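Zakudcombe Junior Golf: June Progress Report
Prepared for the Dantas Fund

We had a terrific spring, and I'm glad to be writing this one. When the grant came through, the plan was to get kids who had never touched a club onto a real course before school let out. That has happened, and then some.

Enrollment stands at 134. The biggest jump came after we moved the beginner session to Monday, right after the late school bus, so kids can walk over from the stop and be on the range before the adult leagues show up. A lot of them bring a brother or sister the next time (we've stopped being surprised by this and just put out more mats).

Equipment

The $3,000 set aside for clubs went on junior sets in four lengths, all from Vornis. I pushed for shallow-faced fairway woods and hybrids over long irons, and I'd make the same call again tomorrow. A ten-year-old with a slow swing can get a hybrid in the air off thin turf, and once a kid sees the ball fly they want another bucket! The putters are plain blade styles, cut to length and regripped in our own shop. We had 17 older irons donated as well. Most needed grips, a few needed shafts, and all but two are in use on the range.

The one thing I got wrong was gloves. I ordered far too many mediums and ran short of smalls by the second week. Pukum swapped most of the unopened ones for us, but we were without for longer than I'd like.

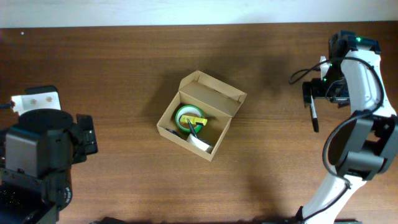 Marcelino Falcão wrote to say that the hybrids are great but the kids are leaning on them around the greens, and he would like to see a wedge in every bag before the fall session. He also thinks the shortest set is still a touch heavy in the head for the youngest group.

I agree on both counts. We have enough left in the equipment line to add wedges to the two middle lengths now, and the others can follow in the fall. For the shortest set, we're going to try lighter shafts on one bag first and see how it swings.

On the course

Our first nine-hole outing was a joy. We played from forward tees set out in the fairway, foursomes only, with a pick-up rule at double par. Pace was better than the Saturday men's group, which I have mentioned to the Saturday men's group. Several kids made their first par, and one holed a chip on the sixth from well off the back of the green and ran a full lap around the flag.

Not everything is where it should be. The practice bunker still drains badly and we lost three sessions there to standing water. Short-game scores on our skills card have barely moved, and I put that down mostly to the bunker and the lack of wedges.

Next period

Summer play starts with two afternoons a week, one on the range and one on the course. The bunker work is booked with the grounds crew for the slow stretch after the club championship. I'll send the updated skills card results with the next report, along with receipts for the wedges and the trial shafts.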